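Stop calling it a glitch

Third time I've seen the word "glitch" in a write-up this week and I'm over it. The arm at Mosteck closed on nothing, carried nothing across, opened over the bin and logged a success. It did that 334 times out of 1,003 before anyone looked at the numbers. That's a fault. Say fault.

Afshin Ahmadpour at Taheri put it to me plainly: the gripper reports closed, so the software assumes cloth. No force check. Cloth is thin, fair enough, hard to feel. But then dont log it as a pick!

And the safety side, which gets one line. Same blind spot. An arm that can't tell a towel from air can't tell a towel from a sleeve either. Sorting rags at low speed, OK, maybe a bruise and a fright. Put the same code on a bigger arm in a warehouse in December, everyone rushed, and I wouldn't want my kid on that shift.

What I'd like. Fault logs published, in colour if you must, but published. A stop button within reach of whoever is nearest, not in the other room. And a human checking the bins against teh log. Every day, boring as it is.
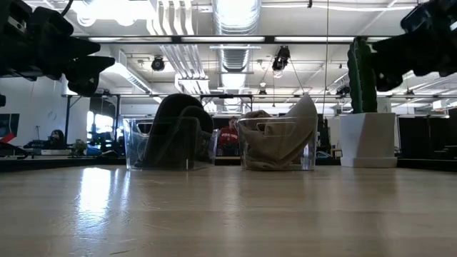 Cheap, too. One person, a clipboard, ten minutes before the arvo shift knocks off.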